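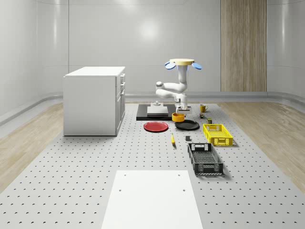 The Slow Road to the Second Record

There is a kind of band that spends so long being somebody's favorite secret that you start to worry they'll stay one. Vostovier have been that band for me since I heard them open for a folk trio in a church basement, with a borrowed organ and a drummer who had to sit sideways to fit. I bought the cassette that night (there was only a cassette) and played it until the tape went wobbly.

Their second album, Risari, came out in August, and I have been pestering people about it ever since. It's a louder record than the first, and a stranger one, with pipe organ patches laid under guitars that sound as if they've been left out in the rain. Alun Prydderch sings most of it in a low, close murmur and then, on the last two songs, lets go completely. I was driving the first time I heard "Bromis," the long one that closes side one, and I pulled into a gas station and just sat there till it was over.

When I met Prydderch and Friederike Diekmann, who plays keyboards and writes most of the arrangements, they were eating soup in the back of a diner before a show and arguing, in a friendly way, over which of them had wanted to throw the whole album out. It seems they both had, at different times.

"We had 40 songs," Diekmann told me. "Some were only a chorus and a cough. Alun would sing me one and I'd say, that's lovely, it's the same as the one from Tuesday."

They got it down to 13, then to nine, and then put one back the night before mastering. That last one is "Lloyd," a waltz named for the man who taught Prydderch to play the accordion, and it has become the song people shout for.
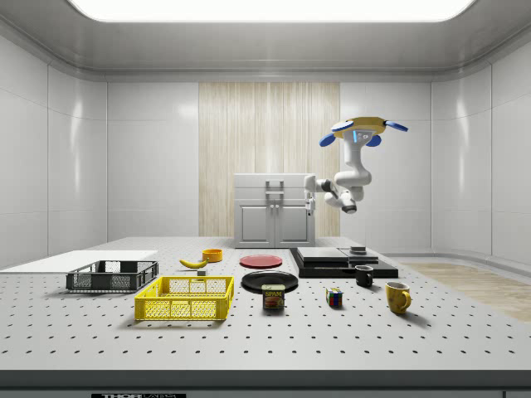

Diekmann's parts are the thing I keep going back to. She grew up playing for Sunday services, and she still thinks like an organist, holding one low note far longer than a rock player would dare and letting everything else move on top of it. She is fussy about rooms, too. She'll walk in before soundcheck and clap her hands in every corner, and she has strong feelings about what the walls are made of. Glossy panels like the light gray ones on either side here would have her asking for curtains, though a tall stretch of wood at the back might win her over. On the record you can hear that fussiness paying off. "Lloyd" was done in a grange hall with a plank floor, and if you turn it up you can catch somebody's shoe keeping time.

The show I saw that evening held 300 people, and by the second number I think most of us had given up on our drinks. Prydderch doesn't talk much between songs. He tunes, he squints at the set list, he thanks the person who fixed the van. Then the bass pedal comes in under your feet and the lights go down to one amber lamp, and for an hour and a half you forget you've got work in the morning. They played all of Risari, out of order, and three from the cassette, including one they had to start twice while everybody cheered them on.

Afterward I stood in line at the merch table behind a father and daughter who were debating whether to buy one shirt or two. They bought two. I bought the record again, on vinyl this time, and Diekmann wrote "turn it over" on the sleeve.

The band is on the road through the fall, and Prydderch says there are already new songs, though he wouldn't hum me one. Diekmann said she'd heard four of them and liked two.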